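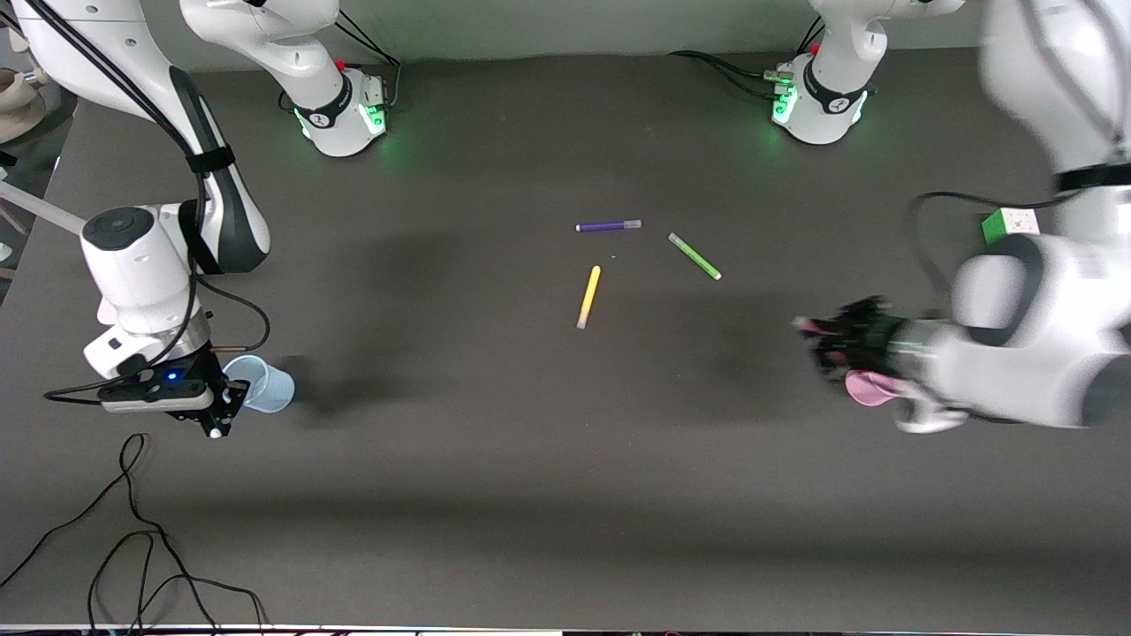
Light-blue plastic cup, the see-through kind

How to get the cloudy layer off plastic cups?

Posted by Kumudini Amarasinghe, August 23, 2023

Hello all. We moved to Doveren and the water in this town is very hard. My plastic cups were clear when I bought them, and now most have a white layer inside that I can feel with my finger. I wash by hand with normal dish soap and a sponge. The layer does not move. Is it lime, or is the plastic itself damaged? I do not want to use something strong, my children drink from them every day.

Helmut Rieger
It is most probably lime. Make this test: put a few drops of white vinegar on one spot and wait for five minutes. If the spot becomes clear, you have lime. Then fill the cups with half vinegar and half warm water, leave them for 30 minutes, and wipe with a soft cloth. Wash well after, otherwise the first drink has a taste. If the spot stays cloudy, the surface has many small scratches and vinegar will not help. Please do not use the green side of the sponge, it makes exactly such scratches. Also dry the cups with a towel, so the drops do not stay on the plastic.

Gayan Sarkar
just buy new ones, they are cheap

Rigoberto Puma
I agree with Helmut about the test. I use citric acid in place of vinegar, one spoon in a liter of warm water, because my wife does not support the smell. Never mix it with bleach.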